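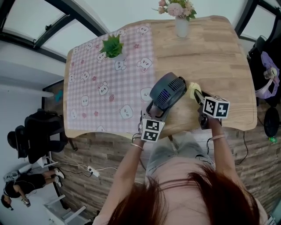
Student organizing at Rondale College has a home address now, and on Monday I finally got to see it. The new Student Action Center opened its doors in the old Tokora building, two floors up from the mailroom, and I stayed almost four hours when I had planned on one. What a good, noisy afternoon! Every group on campus with a cause seemed to have claimed a corner. I love that the place hasn't been made to look like an office: a gingham cloth with cartoon bear faces on it, pink flowers in a vase, a little spiky succulent, and then all around you people arguing about the library budget.

The library was the big topic. The college wants to close the reading rooms at 9 p.m. starting in August, and the students have a petition going with 1290 names so far, 522 of them from commuter students, who often can't get to campus before evening. Rekha Tripathi, a junior in social work, walked me through how they gathered them. They went to the bus stops first (smart!) and only later to the dining hall. She had the sheets sorted by major in a big binder, and she let me flip through the margins, where people had written things like "I have a night lab" and "my apartment has no heat."

Upstairs I sat in on a short workshop run by Vikas Gautam, a graduate student who helped win the shuttle extension two years ago. He had us practice speaking to the trustees in 2 minutes flat. I was terrible at it. The first-year next to me, who had never spoken at a meeting in her life, was wonderful, and the whole room clapped for her.

The Gekumero Fund paid for the furniture and the printer, and the Upadhyay Room at the end of the hall can be booked by any registered group, free, until 11 at night. The sign-up sheet was already full through the end of the month.

The trustees take up the library hours at their next meeting, which is open to the public. Seats go early, and I'll be in one of them.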